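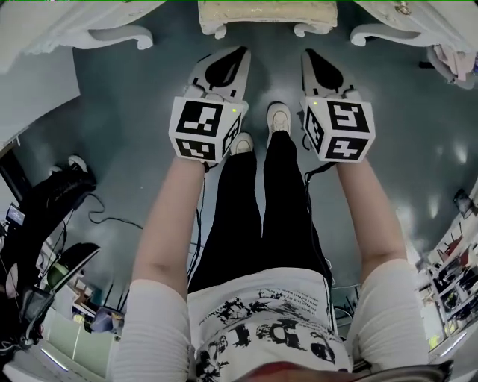 A gripper in each hand, pointed toward the floor.

FOR IMMEDIATE RELEASE
9/25/25

Cesent Carts Stops Selling "Range Booster" Add-Ons, Posts Its Own Test Results

PLILEL – Cesent Carts, a parts and accessories dealer for golf carts, is pulling all plug-in range boosters from its catalog. The company says it could not get a single one to do what the box promised.

Range boosters are small sealed units that wire in between the battery pack and the controller. Sellers say they "condition" the current and let a cart go farther on a charge. Cesent carried three of them, priced up to $400, and began to doubt them in March when returns piled up.

The shop put each unit on the same 48-volt cart, with the same tires at the same pressure, and drove the same loop at the Botha course until the cart dropped to its cutoff voltage. It then drove the loop with no booster at all. The best result with a booster was 13 yards longer than the run without one. A headwind can do more than that.

"We sold these, so we are not going to act like we were above it," the company said in a statement. "We read the same claims our customers read and we should have asked for numbers sooner. When we did ask, we got brochures." 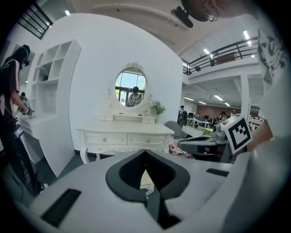

Two hand-held grippers, one white and one gray and black.

Cesent is also taking a hard look at its own advice. The product pages for lithium conversion kits used to say that every owner would see a big jump in range. That line is gone. The pages now say that range depends on pack size, hills, load and how the cart is driven, and that an owner with a healthy lead-acid pack and a short flat route may not notice much for the money.

The company still recommends the dull stuff: clean terminals, full water levels in lead-acid cells, proper tire pressure and brakes that do not drag. It sells very little of that and does not expect this notice to help sales.

Customers who bought a range booster from Cesent can send it back for store credit or a refund, with or without the box. Nearly 500 units are covered. The offer does not include boosters bought from other dealers, or the Zuvell charger, a separate product that is still on sale and makes no range claims.

The full run sheets are posted on the Cesent website, including one run that was thrown out over a loose cable. Makers who think the test was unfair are welcome to send a unit and their own figures. So far none have.

Contact: Cesent Carts parts desk, Plilel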